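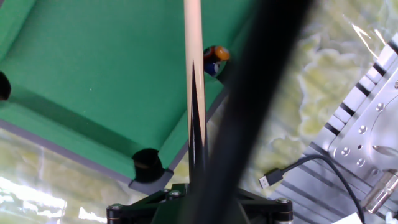

5. Mai 2023

Werkstattheft, Babyecke Ornundale (U3-Bereich im Familiencafé). Nur schnell runtergeschrieben, Reinschrift kommt wenn Zeit ist.

Stand heute früh: Podest steht, Rutsche noch nicht dran. Matten von Vivell endlich da, aber in zwei Chargen, die Blautöne passen nicht ganz zusammen. Stört mich mehr als die Eltern vermutlich. Die hellere Charge nach hinten unter die Spiegelwand gelegt, dann fällt es kaum auf.

Podesthöhe nochmal diskutiert. Eine Mutter meinte beim Probenachmittag, ihre Kleine (13 Monate) kommt rauf, aber nicht mehr runter. Stimmt. Die klettern alle vorwärts hoch und wollen dann vorwärts wieder runter, mit dem Kopf voraus. Also Zwischenstufe rein, gepolstert. Breite 756 mm, damit zwei Kinder nebeneinander sitzen können ohne Drama. Tiefe erstmal wie die große Stufe, sehen wir dann.

Geländer: Stäbe nochmal nachgemessen, nachdem gestern einer locker war. Abstand jetzt überall 85 mm. Der lockere war nur nicht verleimt, Dübel saß. Nachgeleimt, Zwinge über Nacht dran. BITTE NICHT ABNEHMEN vor morgen Mittag.

Bällebad: Tulta hat 1.000 Bälle geliefert, bestellt waren mehr, Rest angeblich im Oktober (!!). Wanne ist damit knapp halb voll. Für Krabbelkinder finde ich das ehrlich gesagt besser, die Größeren beschweren sich bestimmt. Erstmal so lassen. Einstieg hat oben eine harte Kante, da muss Schaumprofil drauf, Rest von der Rutsche reicht vielleicht.

Wer wäscht die Bälle? Steht immer noch in keinem Plan. Vorschlag: Netzsäcke, jeden zweiten Montag – nein, quatsch, da ist Stillgruppe. Muss nochmal in den Kalender schauen. 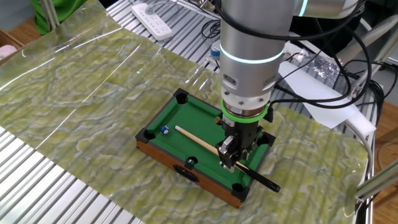 Lärm. Beim Probenachmittag war es ab sechs Kindern kaum auszuhalten, zwei Babys nur am Weinen. Filzpaneele von Liem an die lange Wand, 4 Stück, Muster hängt schon provisorisch neben der Garderobe. Bringt was, subjektiv. Stillsessel trotzdem in die andere Ecke gezogen, weg vom Bällebad, mit Blick zur Tür. Eltern mit zwei Kindern wollen sitzen UND das große im Auge haben, sonst setzt sich da keiner hin.

Türchen zum Flur: Riegel außen oben, innen nichts. Funktioniert, aber mit Baby auf dem Arm kriegt man ihn mit einer Hand nicht auf. Habs mit der Puppe auf dem Arm probiert, dreimal. Anderen Riegel besorgen, mit Druckknopf. Höhe Türchen 617 mm, kommt mir niedrig vor, ein Zweijähriger hing gestern schon mit dem Bauch drüber. Höher setzen oder gleich neu bauen? Neu bauen wäre sauberer, Holz ist noch da.

Wickelplatz: Rand links und rechts ok, hinten fehlt noch die Leiste. Ablage für Feuchttücher zu weit weg, da muss man das Kind loslassen. Ablage umschrauben auf rechte Seite, Griffhöhe. Eimer mit Deckel fehlt auch.

Spielzeug aussortiert: alles was in die Rolle passt (Kleinteiletest) raus, kommt ins Regal für die Großen oben. Zwei Rasseln mit Riss, weggeworfen. Stapelbecher behalten, die gehen immer. Holzraupe behalten aber Schnur kürzen, ist viel zu lang.

Offen:
– Zwischenstufe zuschneiden, Polster bei Vivell anfragen ob gleicher Farbton
– Riegel
– Schaumprofil Bällebad
– Leiste Wickelplatz, Ablage umsetzten
– Tulta nochmal anrufen wegen Rest
– Schild "Bitte Schuhe aus", diesmal auf Kinderhöhe UND Elternhöhe
– Steckdosen hinter der Spiegelwand, Kindersicherung fehlt in einer

Akkuschrauber lädt im Lager, der kleine ist leer.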